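Print this page | E-mail this release

PRESS RELEASE

Prelesel Releases Low-Sheen Interior Wall Coating for Schools, Clinics and Offices

STIRGATE, Saturday, August 4, 2018 – Prelesel, a maker of water-based interior coatings, has released Vendard, a flat-finish wall paint intended for rooms where screens, overhead lights and large windows share the same space. The product is available now through trade counters and by direct order from the company's plant in Stirgate.

Vendard is a single-component acrylic coating with a very low sheen. It is meant for drywall, plaster, skim-coated block and previously painted surfaces in sound condition. It is not rated for floors, exterior walls, shower areas or surfaces that stay above normal room temperature, such as the wall directly behind a radiator.

Flat paints have long been used to hide joints and patched areas, but many of them mark easily and become shiny when wiped. The shine shows most on walls that are lit from the side. Prelesel changed the balance of binder and filler in Vendard so that the dried film can be washed with a soft cloth and mild soap without a clear change in sheen. The extender particles are harder than those used in the company's earlier flat line and are held to a narrower size range.

"The request we kept getting from painting contractors was for a dark flat that does not polish up at shoulder height," said Vendula Vrabec, technical manager at Prelesel. "Pale colors forgive a lot. A dark brown-gray in a corridor does not. We worked on the dark bases first and adjusted the white base afterward."

Testing

Panels coated with Vendard were put through 1,000 wet scrub cycles at the company's laboratory. Sheen was read at a low angle before the test and again after the panels had dried for a full day. The change was within the limit Prelesel sets for its washable products. A second set of panels was rubbed dry with cotton cloth to check for burnishing. Test sheets for both procedures are available on request and list the film thickness, drying time and base used for each panel.

The laboratory also compared touch-up results. Patches were applied by brush and by short-nap roller over a rolled field coat from the same batch. Roller patches blended well in all bases. Brush patches in the deep base could still be picked out under side light, and the data sheet advises against brush touch-up in that base on areas wider than a hand.

Color range

Vendard is supplied in white, mid and deep bases. The launch card carries nine standard colors, most of them grays and browns, with tinting to other shades at the counter. The darkest standard shades are aimed at meeting rooms, waiting areas and media rooms, where a pale wall next to a display can be tiring to look at for long periods. 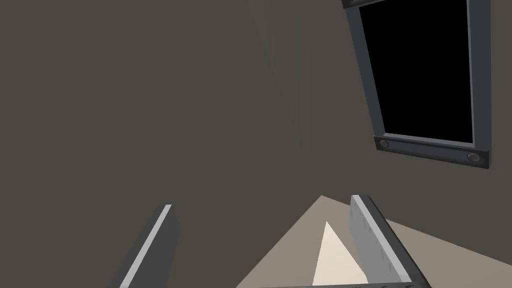 Rendering: wall in a dark taupe-gray with a wall-mounted screen.

Color should be judged from a brushed-out sample and not from a printed card or a monitor. Prelesel recommends a sample board at least as large as a sheet of office paper, coated twice, and viewed in the room at more than one time of day. Brown-grays shift noticeably between daylight and warm lamps – more than most buyers expect – and the deep base can look almost neutral under cool tubes.

Application

Surfaces must be clean, dry and free of loose material. Glossy paint should be sanded dull. New plaster needs a thinned first coat or a separate primer, depending on how quickly it takes up water. Water stains, smoke and marker ink must be sealed before coating, as Vendard has no stain-blocking action of its own.

Two coats are required for the stated washability. The first can be overcoated after four hours under normal conditions; longer times apply in cold or damp rooms. Deep shades over a pale wall may need a gray undercoat to avoid a third coat. Walls should be rolled from corner to corner while keeping a wet edge, with the last pass in one direction. Spraying is possible, but back-rolling is advised on the first coat.

The film reaches its full hardness slowly. Washing, taping and the hanging of brackets or boards should be put off for two weeks where the work schedule allows. Low-tack tape should be used after that point.

Production and supply

Vendard is made on a mixing line that went into service at Stirgate in February. The line adds 2,349 square feet to the production floor and handles small batches, so that a deep-base order no longer has to wait for a full tank. Each can carries a batch number on the lid and the side label. Buyers with large wall areas should ask for a single batch or mix the cans together before starting.

Distribution outside the home region will be handled by Tichý, a wholesale supplier that has carried Prelesel primers for several years. Tichý will stock the white and mid bases at all of its depots and the deep base at its central warehouse. The first shipment to the depots consists of 2,043 cans in two sizes.

Prelesel's earlier flat line will stay on sale while stocks last. Customers who hold color records under that line can have the formulas converted to Vendard at no charge. A converted shade should be checked against the existing wall before use, since the two products differ slightly in sheen even where the color reading is the same.

About Prelesel

Prelesel makes water-based paints, primers and sealers for interior use. Its plant, laboratory and trade counter are located in Stirgate. The company sells to painting contractors, building maintenance departments and independent paint stores.

Media and technical contact
Vendula Vrabec, Technical Manager
Prelesel, Stirgate

Print this page | E-mail this release

Recent releases
Prelesel Opens Small-Batch Mixing Line in Stirgate
Tichý Extends Supply Agreement for Interior Primers
Revised Data Sheets for Plaster Sealers
Trade Counter: Changes to Saturday Hours

Contact | Terms of Sale | Copyright 2018 Prelesel. All rights reserved. | Back to top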